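Hasico
Tables and worktops

Predano Table, white

Item 894
Usually leaves us in 4 working days
Two people needed for delivery

We were not keen on stocking another white table. White tables photograph well, sell well in spring and come up in our returns folder by fall, usually with a note about coffee. The maker's leaflet for the Predano calls it "the last table you will ever buy," and we have read that sentence on three other leaflets. So we put one in the back kitchen of the shop and ate lunch at it for 15 weeks before agreeing to list it. What follows is what we think of it, including the parts the maker would like us to leave out.

The top

Pale, matte and completely plain. There is no pattern, no printed grain and no logo in the corner. The leaflet says "pure white." We wouldn't. Under our kitchen lights it leans a little toward lavender gray, and next to a bright white wall you will notice. Theano Tsoukalas, who buys our furniture, held out for the word "pale" on the price tag and got it. If you are matching it to white cabinets, ask for a sample chip first. They're free and we would much sooner mail you a chip than collect a table.

The matte finish is the best thing about it. You don't get the ceiling light glaring back at you over breakfast, and you get soft shadows under whatever you put down. Fruit looks good on it, if that is the sort of thing you buy a table for. Plenty of people do, judging by the ads.
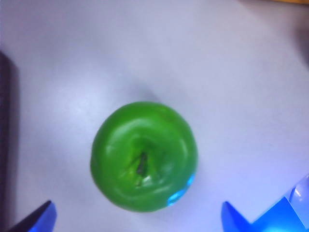
Cleaning is where we expected trouble. The leaflet promises "one wipe." Tomato sauce took one wipe. Turmeric took a good deal more than that, and a ring from a mug of black tea that sat from Friday lunch until Monday needed dish soap, warm water and some patience. It did come off. Pencil comes off with an eraser. We have not tried permanent marker and the maker goes quiet when asked. Do not use scouring powder. Estíbaliz Goicoechea used it on one corner of ours while we were out, and that corner is now shinier than the other three.

Crumbs show. Everything shows. Some customers like knowing where the mess is, others will be wiping it five times a day, and you probably know already which you are.

Heat

"Heat friendly" means nothing, so we asked what it meant and were told warm plates. Use a trivet for pans. We did, every time, and have no burn marks to report, which proves only that trivets work.

The legs and the assembly

The leaflet says assembly takes ten minutes. It took two of us 49, and one of us does this for a living. The bolts are fine. The trouble is the second diagram, which shows the brackets facing the wrong way. We put a corrected sheet in every box we ship. Follow ours.

Once up, the table stands firm. It rocked slightly on our old tile until we turned the adjustable feet, and it has stayed level since then. Leaning hard on one end doesn't shift it. Sitting on it is your own business and is not covered by the warranty.

Compared with the others we sell

The Hurner is heavier, glossier and costs more. It hides fine scratches badly and fingerprints worse. If you want shine, get it, but buy a cloth as well.

The Niazi is cheaper and has a speckled top that forgives almost anything. For a house with small children we would still point you to the Niazi, even though we make less on it.

The Predano sits between them. We like it more than we planned to.

What customers have told us

"Color was not what I expected from the leaflet but I have come around to it. Wipes clean most days." Renu Tripathi

"Good table, dreadful instructions. I threw them away and did better." Naveen Nishad

"I keep a bowl of apples on it and it looks like a magazine. Then my family comes home." Vandana Uniyal

Returns

Unassembled and in the box, we take it back without a fuss. Assembled, call us first. The showroom table is up all week, Sunday included, and you are welcome to bring your own mug and see what you think.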